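Galer Maritime Alerts, four months in
Reviewed by Thaddeus Benavides
2021-11-24

I plan routes for a small freight broker, and I pay $151 a month for Galer, a service that promises early warning of drone boats, mines and missile fire near shipping lanes. The sales page says "verified." I wanted to know by whom.

So I kept a log. Galer sent me 102 alerts. Most were military press statements, reworded and stripped of the name of whoever made the claim. If one side in a war says it sank a boat, I want to see that it was that side talking. Galer prints it as fact, with a red triangle.
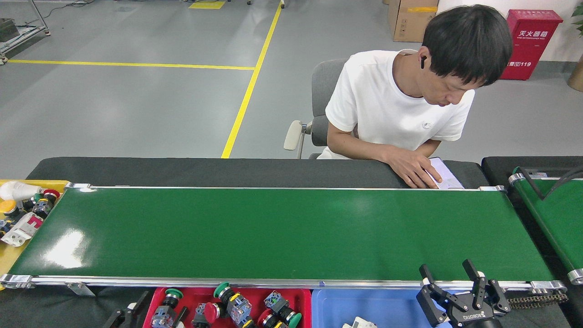
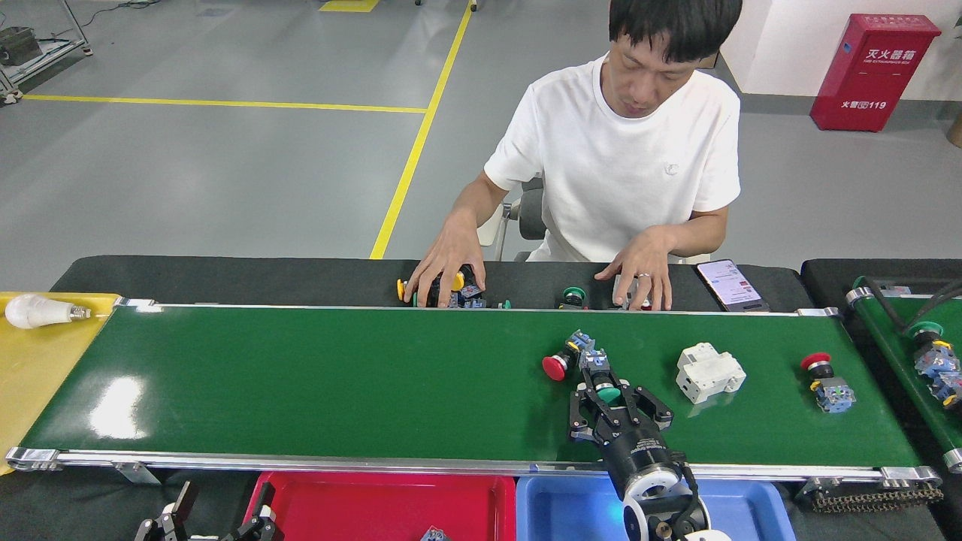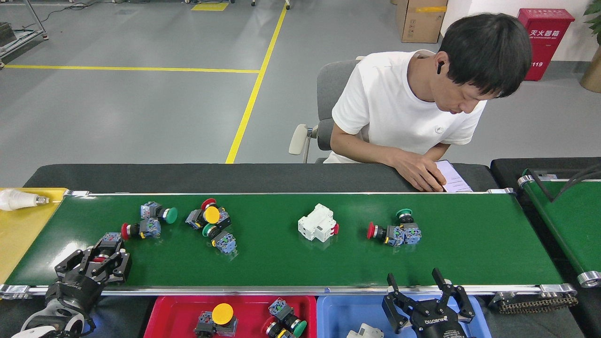 The map is better. It loads fast, and you can draw a box of up to 200 nautical miles and mute everything outside it. Still, two alerts in my log put a port on the wrong side of a headland, and support took nine days to fix one of them. The other is still there.

Vunus costs less and names its sources on every line, though its map is ugly and the phone app logs me out constantly. I tried Szabo for a week and got the same statements later in the day.

Galer says source labels are coming in December. It said that about the summer update too. I've switched to the monthly plan and wouldn't sign up for a year until the labels are there.

Two stars, both for the map.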